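Clirnilwood teleop bench — pre-session safety checklist, with my comments

Revised August. Applies to the hand-guiding and remote-control bench at Clirnilwood only. The Zuravport bench has its own sheet and a different stop circuit, so please don't mix them up (I did, once, and spent a whole morning ticking boxes for a light curtain we don't own).

Tick OK, NOT OK or N/A. Anything marked NOT OK in sections 1 or 2 means no motor power until it's fixed. My comments are from Tuesday's walk-through and they're longer than they need to be, sorry.

1. Power and stops

1.1 Operator's stop button pressed, arm loses drive, reset needs a deliberate twist — OK
Comment: Nice and crisp. I press it with the arm parked and then again with it moving slowly, and I'd like everyone else to do both as well.

1.2 Second stop button within reach of the person resetting the task — OK
Comment: It had wandered behind the monitor again. Moved back. If you need the desk space, shift the monitor.

1.3 Power lead, plug and test tag in good condition — OK
Comment: Tag is current. There's a scuff on the outer sheath near the plug, surface only. I've put a dab of paint pen beside it so we'll know if it grows.

1.4 Brake holds when drive is cut — OK
Comment: Small sag at the elbow, same as last time. Keep your free hand out from underneath regardless.

2. Remote control link

2.1 Leader and follower line up before the link goes live — NOT OK, then OK
Comment: First go, the leader was sitting well away from the follower's pose and the software let me connect anyway. It jumped. Nothing was near it, but that's exactly how knuckles get hurt. Line them up by eye every time, even though the Wustari plugin is meant to check for you. I've logged a fault.

2.2 Speed cap set to 200 mm/s for new operators — OK
Comment: Experienced people can ask for more. So far the ones who ask are the ones I'd rather slow down a bit!

2.3 Link drop test: pull the network cable, follower freezes — OK
Comment: Froze straight away and stayed put when I plugged it back in. Good.

2.4 Hand-guiding mode needs the enable grip held — OK
Comment: The grip is stiff. A few people have said their hand gets tired, and I've felt it too. Swap over when it bothers you and please don't tape it down. Finding tape on that grip is an automatic NOT OK for the whole sheet.

3. Work surface and reach

3.1 Paper flat, taped and free of tears where the arm works — OK with comment
Comment: See below.

3.2 Grid lines readable, no lifted ends — OK

3.3 Surface clear of everything except the task items — OK
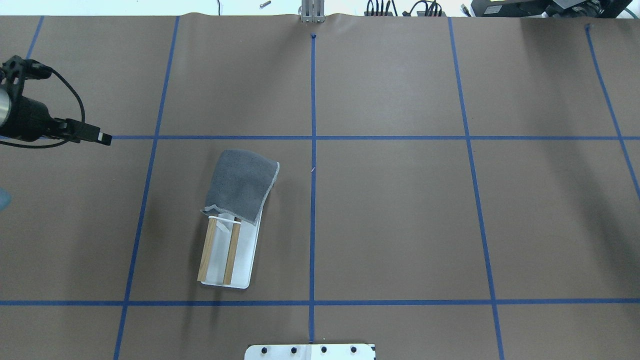
I get asked about the grid more than anything else on this sheet. We use it so the person teaching can start the task from a different spot each time, and the robot learns the job instead of memorising one position. It's also how we write down where things were, so "left of the middle line, under the top line" goes in the log and anyone can put it back there. The white tray with the two wooden sticks and the grey cloth over its top end would be logged just like that. The blue tape doesn't need to be perfectly square, and ours certainly isn't, but it does need to stay stuck. The paper is a bit wavy up along the back, past where we put anything, so I've passed it. If the waves creep forward into the cells, pull it and lay a fresh sheet.

3.4 Loose cloth can't reach a joint or a cable — OK
Comment: Fabric is my least favourite thing to teach with. It drags and it catches, and it hides whatever is under it. If the cloth snags, stop first and untangle second. Don't try to wiggle it free on the remote.

3.5 Sticks checked for splinters and cracks — OK
Comment: Run a gloved finger down each one. Bin the bad ones, there's a box of spares under the bench.

3.6 Cable loops on the arm have slack but can't hook anything — OK with comment
Comment: I'd like the loop out near the tip a little tighter. It's fine at the moment through the full range, I ran it end to end and watched. Re-check after any tool change.

3.7 Mounting bolts tight, witness marks lined up — OK
Comment: No movement on the marks. The torque wrench is due back from Górecki, so this was a visual check and a firm tug only. Full torque check to follow.

4. People

4.1 One person driving, one person resetting, and both know which is which — OK
Comment: Say it out loud at the start — "I'm driving", "I'm resetting". It feels silly for the first day and then you stop noticing.

4.2 Resetter calls "hands out" before the driver moves — OK
Comment: Mostly. I heard a couple of mumbles. The driver waits until it's clear, and a nod doesn't count.

4.3 Long hair tied, lanyards off, sleeves snug — OK

4.4 Breaks taken — NOT OK
Comment: The counter was at 638 demonstrations for this task when I came in, 70 of them since the morning's start-up, with no break in the log. Tired drivers get jerky, which is bad for the data and worse for whoever's fingers are moving the tray. Put the breaks in the log so I can see them.

To follow up

Alignment check before link-up (2.1), fault 366, open.
Torque check on the mount when the wrench is back.
Tidy the loop near the tip.
Break times in the log from the next session on.

Next walk-through is at the same time of day, 8:30, before anyone has powered up. Leave the key in the lockbox, please, and not in the drawer.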